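Publications > Working papers > Household storage and sorting > Section 3

3. Containers and table layout

3.1 Why two containers

Most earlier work on putting away small household goods has used a single container, usually a bin or a drawer, and has asked how long it takes to fill. In our own pilot sessions people rarely worked that way. They set out two or more containers before touching anything, and they decided early which one was for what. A drainer or basket with an open floor tended to get cups, bowls and anything with a rim. A flat box got cutlery, lids, packets and things that would otherwise fall through. The choice was made fast and was seldom changed later in the session.

We therefore built the main study on a pair. One container had an open floor made of rods, and one had a closed, smooth floor. Both were open at the top so that lids would play no part. We did not try to match the two for size or height. Containers in real kitchens are not matched, and the pilot participants did not seem troubled by the difference.

3.2 The open basket

The basket is a black, rectangular, open-topped container with upright bars for its sides. A solid flat rail runs around the top. The floor is a row of parallel rods running front to back, with gaps between them. It came from the Kaltmont range of kitchen goods, bought over the counter in November, and was used as sold apart from the removal of a hanging tag. A second basket of the same model was kept in a cupboard as a spare and was used for the last part of the study, after one rod in the first basket worked loose at the back.

Three features of this basket matter for the results in Section 4.

First, the rod floor gives no support to narrow objects. A teaspoon laid along the rods can slip between them, while the same spoon laid across the rods stays put. Participants learned this within one or two placements and then either turned the spoon or moved it to the tray. We coded both as a correction.

Second, the rods hold rounded objects in place better than a flat surface does. A small bowl set upside down on the rods stayed where it was left. The same bowl on a smooth floor could be pushed along by its neighbor. This made the basket the preferred place for bowls even when it was already crowded – a pattern we had not planned to measure and added to the coding sheet after the pilot.

Third, the top rail is broad enough that people rested things on it. Plates in particular were leaned against the rail with one edge on the floor rods. Leaning was allowed. An object was counted as being in the basket if most of it was inside the rail when the participant let go.

3.3 The cardboard tray

The tray is a shallow brown cardboard box with low walls and no lid. Its floor is flat and smooth, in a lighter tan. It is the lower half of a shipping carton, supplied to us by Kazlauskienė, a packaging firm in Citmont, in a flat stack with the fold lines already pressed. We folded the trays by hand and fixed the corners with a small amount of glue on the outer face. Tape was tried in the pilot and dropped. It curled when the room was warm, and light items stuck to the exposed edge.

Trays were replaced whenever a wall had softened or a corner had opened. In practice a tray lasted through several sessions. The walls failed before the floor did, mostly from people sliding the tray toward themselves by one side. We asked participants to leave both containers where they stood but did not stop them if they forgot. Movement of the tray was noted on the session sheet and the tray was returned to its place before the next round.

The low walls have two effects. They make it easy to see into the tray from a seated or a standing position, and they let tall items stick out or fall over. Bottles and jars laid in the tray rolled until they met a wall. Participants usually placed the first jar against the back wall and used it as a stop for the others.

3.4 The items

The item set was the Plovel household set with the glass pieces taken out. It includes cups, small bowls, side plates, spoons, jar lids, dry food packets, cloths and a few objects with no obvious home, such as a clothespin and a roll of string. Items were chosen so that each could reasonably go in either container. We left out knives and anything with a sharp edge.

All items were dry and at room temperature when a round began. Cups and bowls that had been handled were wiped between participants. The packets were sealed and were filled with rice to give them a weight close to the original contents.

3.5 Participants and placements

The study had 69 participants, all adults living in or near Citmont. Sessions lasted around 40 minutes, including a break between the second and third rounds. We set out to record 3000 placements. Of these, 2920 were kept for analysis. The rest were dropped, in most cases because an item was put down outside both containers and never moved again, and in a few cases because the two coders could not agree on where an item had ended up.

A placement began when an item left the supply side of the table and ended when the participant let go of it. If an item was picked up again before the next one was touched, the second resting place was used and the first was logged as a correction. Items dropped on the floor were handed back and the placement was started again.

3.6 Placing the containers

The two containers stood next to each other on a dark table, with the basket near the middle and the tray to its right. Both were empty at the start of each round. We kept them close together on purpose. In the pilot they had been set an arm's length apart, and people then filled the nearer one almost to the top before using the other. With the containers side by side, the distance to each was nearly the same and the choice depended more on the item.

Closeness has a cost. From the participant's side of the table, the front rim and right side of the basket come between the eye and the left part of the tray (Figure 2). A flat item lying there, such as a jar lid, can be missed at a glance.

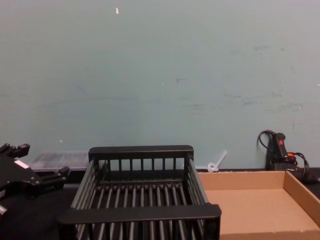 Department of Home and Consumer Studies, Citmont College

Figure 2. Open basket and cardboard tray in their working positions. The tray has low walls and a flat floor; its left portion is partly hidden by the basket.

We looked at whether the hidden strip of the tray was used less than the rest. It was, but mainly in the first round. By the third round participants placed small items there about as often as along the right wall, and several people used it for things they said they wanted out of the way. Moving the tray farther to the right would have removed the problem, but it would also have put its far side beyond easy reach for shorter participants. We kept the layout the same for everyone.

The angle of the basket sides was a smaller concern. Viewed from slightly above, the side bars slant and the inside of the basket looks a little wider than it is. A few participants tried to set two side plates next to each other on the rods and found that they did not fit. These attempts were coded as corrections when the second plate was moved, and as ordinary placements when it was stacked on the first.

3.7 Table surface

The dark table top shows through the gaps in the basket floor. Against it the black rods are not easy to pick out, and in the pilot some people took longer over their first item in the basket than over any later one. We tested a sheet of pale paper under the basket for a short time. First placements became quicker, but the paper shifted when the basket was nudged, and crumbs of cardboard from the tray gathered along its edge. The paper was taken away and the first placement of each session was treated as practice. It does not appear in the totals given above.

The tan floor of the tray raised the opposite question. Pale items, such as the cloths and the wooden clothespin, stood out less on it than darker ones. We found no sign that this changed where people put them. It did slow down the coders, who worked from the session records and had to look twice at the clothespin in particular. For the later rounds we changed to a red one of the same size.

3.8 Limits of the layout

One basket and one tray cannot stand for all the containers found in a home. A basket with a finer floor would probably have received more spoons, and a tray with higher walls might have drawn some of the jars that went on the rods. The layout was also not mirrored: the basket was always to the left of the tray. Left-handed participants made up a small part of the group, and their placements are reported together with the others in Section 4, with a separate line in the appendix table.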